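Lehrveranstaltung Automatisierte Handhabung
Handout zu Kapitel 5: Regeln und gute Praxis bei handgeführten Greifern
Bearbeitung: Razia Ghauri, Tsehay Habte
Stand: Juli

5.1 Gegenstand und Abgrenzung

Kapitel 4 hat die normativen Grundlagen für ortsfeste Industrieroboter und kollaborierende Anwendungen behandelt. Handgeführte Greifer zur Aufzeichnung von Demonstrationsdaten fallen nur teilweise darunter. Der Mensch bewegt das Werkzeug selbst, ein angetriebener Arm ist nicht vorhanden. Die Gefährdungen durch Quetschen und Stoßen liegen damit niedriger. Die Anforderungen an die Qualität der Aufzeichnung und an den Umgang mit privaten Räumen treten stärker hervor.

Das Handout fasst zusammen, welche Regeln im Praktikum gelten. Wo eine Norm genannt wird, ist der Originaltext maßgeblich. Wo keine Norm existiert, ist die Regel als Hausregel gekennzeichnet (HR). Hausregeln sind prüfungsrelevant.

5.2 Begriffe

Demonstration: eine zusammenhängende Aufzeichnung vom Schließen des Greifers über dem ersten Objekt bis zum Ablegen des letzten.

Arbeitsbereich: die Fläche, auf der Objekte gegriffen und abgelegt werden, einschließlich des Luftraums, den Greifer und Unterarme dabei beanspruchen.

Umfeld: alles, was aufgezeichnet wird, ohne zur Aufgabe zu gehören.

Bedienperson: die Person, die den oder die Greifer führt. Bei zweihändigen Aufgaben führt eine Bedienperson beide Greifer. Die Variante mit zwei Personen ist im Praktikum nicht vorgesehen.

5.3 Einschlägige Normen

ISO 12100 (Risikobeurteilung und Risikominderung) ist der Ausgangspunkt. Das Verfahren aus Kapitel 2 wird unverändert angewendet: Grenzen festlegen, Gefährdungen identifizieren, Risiko einschätzen, Risiko bewerten, gegebenenfalls mindern.

ISO 10218-1 und ISO 10218-2 gelten für Industrieroboter und deren Integration. Für das reine Handgerät sind sie nicht unmittelbar anwendbar. Sie werden relevant, sobald die aus den Demonstrationen gelernte Bewegung auf einen Arm übertragen wird. Dann ist die Risikobeurteilung neu durchzuführen. Ein Verweis auf die Beurteilung des Handgeräts genügt nicht.

Zum Datenschutz siehe die DSGVO, insbesondere Art. 5 (Grundsätze) und Art. 6 (Rechtmäßigkeit). Wohnräume enthalten regelmäßig Angaben mit Personenbezug, etwa Adressetiketten, Fotos, Briefe oder Medikamentenpackungen.

5.4 Regeln vor der Aufzeichnung

HR 1. Backen und Gelenke sind vor jeder Sitzung auf Spiel und festen Sitz zu prüfen. Lose Backenbeläge werden ersetzt und nicht nachgeklebt.

HR 2. Die Öffnungsweite ist am Anschlag beider Endlagen zu kalibrieren. Bei zweihändigem Betrieb werden beide Greifer in derselben Sitzung kalibriert. Die Werte stehen im Sitzungsprotokoll (Vorlage Gredeo, Blatt 2).

HR 3. Klingen, Glas mit Bruchkanten und Gefäße mit heißem Inhalt gehören nicht in den Arbeitsbereich, sofern sie nicht selbst Gegenstand der Aufgabe sind. Im letzteren Fall ist eine eigene Beurteilung beizulegen.

HR 4. Das Umfeld bleibt eingerichtet. Ein leergeräumtes Zimmer liefert Daten, deren Übertragbarkeit auf bewohnte Räume gering ist. Zu entfernen oder abzudecken ist nur, was Personenbezug hat oder unter HR 3 fällt.

HR 5. Spiegel und spiegelnde Scheiben sind im Protokoll zu vermerken. Sie können die Lageschätzung stören und unbeteiligte Personen erfassen.

5.5 Regeln während der Aufzeichnung

HR 6. Eine Demonstration dauert höchstens 60 Sekunden. Längere Aufgaben werden in Teilaufgaben zerlegt, jede mit eigenem Start- und Endzustand.

HR 7. Gegriffen wird ausschließlich mit den Backenflächen. Nachhelfen mit dem Finger, dem Handrücken oder dem Gelenk des Greifers macht die Demonstration ungültig.

HR 8. Nachgiebige Objekte (Beutel, Kabel, Textilien, Plüsch) werden so gegriffen, dass die Backen den Gegenstand oder seine Verpackung sicher halten. Der Greifpunkt wird zwischen den Wiederholungen variiert. Bei Klarsichtbeuteln ist im Protokoll anzugeben, ob der Inhalt mitgegriffen wird oder nur die Folie.

HR 9. Bei zweihändigen Aufgaben halten die Gelenkgestänge Abstand zueinander. Berührungen werden mit Zeitmarke notiert. Die Reihenfolge der Hände ist vorab festzulegen und innerhalb einer Serie beizubehalten.

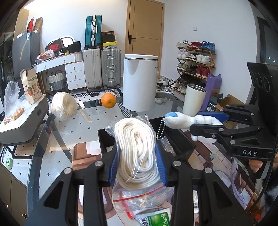
HR 10. Abbruchkriterium ist das unbeabsichtigte Verlieren eines Objekts. Die Aufzeichnung läuft dann zwei Sekunden weiter und wird als Fehlversuch gekennzeichnet. Fehlversuche werden nicht gelöscht.

HR 11. Nach jeder Serie ist eine Pause einzulegen. Handgelenk und Unterarm werden bei gestrecktem Arm einseitig belastet. Die Bedienperson bestimmt die Länge der Pause selbst.

5.6 Regeln nach der Aufzeichnung

HR 12. Jede Serie wird am selben Tag gesichtet. Die Sichtung erfolgt nicht durch die Bedienperson. Zuständig sind im laufenden Semester Bogdan Laskowska (Gruppen A und B) und Khanyisile Mokoena (Gruppe C).

HR 13. Textbeschreibungen der Aufgabe nennen Objekt, Ausgangsort und Zielort. Markennamen entfallen. Zulässig: "Beutel mit Kabel in die Schachtel legen". Unzulässig: "aufräumen".

HR 14. Personenbezogene Inhalte sind vor der Ablage im gemeinsamen Verzeichnis unkenntlich zu machen. Ist das nicht möglich, wird die Demonstration gesperrt und der Grund im Protokoll vermerkt.

5.7 Zur Verbindlichkeit

Der Datensatz Wutadeck umfasst derzeit 4.000 Demonstrationen. Ältere Serien wurden vor Einführung von HR 8 und HR 10 aufgenommen. Bei ihnen fehlen die Angaben zum Greifpunkt, und Fehlversuche sind nur lückenhaft gekennzeichnet. Für Auswertungen zur Erfolgsrate sind sie nicht zu verwenden. Das Filterskript liegt im Verzeichnis Astix/werkzeuge, Rückfragen dazu an Apostolos Vrettos.

Abweichungen von einer Hausregel sind zulässig, wenn sie vor der Sitzung schriftlich begründet werden. Ausgenommen sind HR 3 und HR 14.

5.8 Aufgaben zur Vorbereitung

a) Erstellen Sie eine Risikobeurteilung nach ISO 12100 für eine zweihändige Verpackungsaufgabe an einem Glastisch. Berücksichtigen Sie auch Gefährdungen, die nicht vom Greifer ausgehen.

b) Formulieren Sie Start- und Endzustand für zwei Teilaufgaben, die nacheinander ausgeführt werden, so dass der Endzustand der ersten der Startzustand der zweiten ist.

c) Diskutieren Sie den Zielkonflikt zwischen HR 4 und HR 14. Umfang: eine Seite.

Abgabe über die Kursseite bis 18 Uhr am Vortag des Praktikums. Das Protokollblatt ist ausgedruckt mitzubringen.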